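Caught Bronisława Nowicki at 3 in the afternoon, between lunch and dinner, which at Furkergate means she has a phone in one hand and a tray of onions in the other. She's been cooking at the place for nine years and owned it for most of them. As of March there's no printed menu. No website menu either. You sit down, someone tells you what there is, you eat.

I asked if people were mad.

"Some, yes. One man walked out before he got his coat off," she said. "He wanted the pork chop. I said we have pork, it's just not a chop today. He said then it isn't pork. OK. Goodbye."
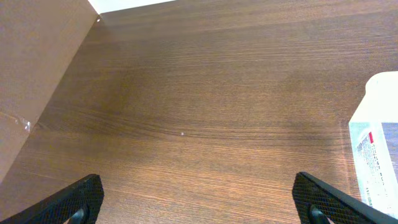

*Wood grain and a bit of shadow.*

The old menu ran to four pages. Cabbage rolls, chops, a chicken thing with mustard, three soups, a burger she put on the first summer and could never get rid of. Every dish needed its own stuff in the walk-in, and a lot of that stuff went in the trash by the end of the week.

"I was buying food to throw out. I knew it, the cooks knew it. You keep twelve things ready in case somebody wants the twelfth. And then somebody does, and it's not very good, it's been sitting there."

So now it's a soup, two mains, a vegetable plate and whatever dessert gets made. Dumplings are always on, she wouldn't dare. The kitchen makes 1000 of them at a go, most of the staff pitching in, radio on. Potato and cheese mostly. Mushroom if the mushrooms are worth it.

Her sous chef, Tyson Arsenault, came over while we were talking and leaned on the counter. I asked him if it's easier.

"It's less stuff but it's more thinking," he said. "Before, I could do a shift asleep. Now I get in and she goes, what do we do with all this celery root."

What did you do with the celery root?

"Soup. Then the next day, also soup."

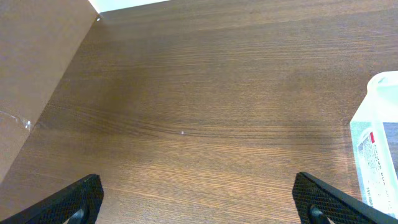
The money side is where she got careful. Wouldn't give me sales numbers. Did say the food bill is down and the average check is down too, a little, and that she can live with that. Prices haven't moved. The room seats nearly 60 and she says it fills on the nights it used to fill, with the slow nights still slow.

"I'm not going to tell you it saved us. Ask me in a year. Rent went up again. A smaller menu doesn't fix rent."

She did lose a server over it. The servers have to know everything now, they have to actually stand there and talk, and some of them hated that. Dwight Petrenko, who's worked the floor since before she bought it, likes it fine. He told me the trick is saying the vegetable plate first, while people are still listening. Then the soup. Save the meat for last becuase they'll pay attention to that no matter what.

"People ask more questions," he said. "They ask me what I'd get. They never used to ask. I always say the dumplings."

What about allergies? That was the thing I heard most from readers when I mentioned this in the newsletter. Nowicki says there's a sheet in the kitchen every day with everything in every dish, and anyone can ask to see it. They update it when something changes mid-shift. She thinks it's better than the old menu, where the little symbols were out of date half the time.

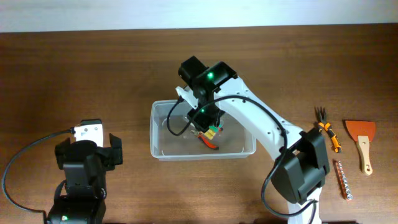

Next up is the back room, the one that's been storage as long as I've been going. She wants it as one long table, book it for a birthday or just sit with strangers. Permit's in, no answer yet. She's fussy about how it should look and doesn't want the brick-and-hanging-bulbs thing everybody else on the street did. Wood with a reddish-brown grain and a pale wall behind it, like in the photo, is pretty much the whole plan. Maybe a shelf. Audrey-Anne Li, who runs the bakery two doors up, has been pushing her to do mornings in there as well, coffee and Li's rolls. Nowicki is not sold on mornings.

"I told her, you get up at that hour, you're used to it. I'm asleep. I'm a dinner person. We'll see – maybe weekends."

She used to buy most of her vegetables from Torkora, the big supplier out past the rail yard. Still gets flour and oil there. The rest now comes off a farm truck from Dretness, whatever they've got, and that's what sets the menu. Some weeks it's great. Late winter was cabbage, more cabbage, carrots. 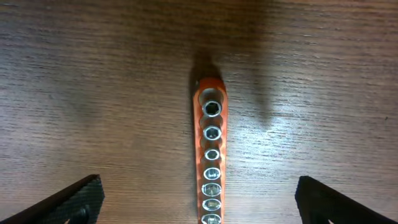

"You find out how many ways you know to cook a cabbage," she said. "I know a lot. I had a grandmother."

I asked about the burger. Is it really gone? She looked over at Arsenault and he looked at the floor.

"It's not on the menu," she said. "There's no menu. If a kid wants a burger and we have beef, I'm going to say no to a kid?"

And can an adult get it?

"Depends who's aksing."

The onions had to get going at that point so we wraped up. Furkergate opens at 5 for dinner, closed Mondays no longer – she's open every night for now. Walk-ins mostly. Call if you're more than six. Soup the night I went was dill pickle and I'd have it again.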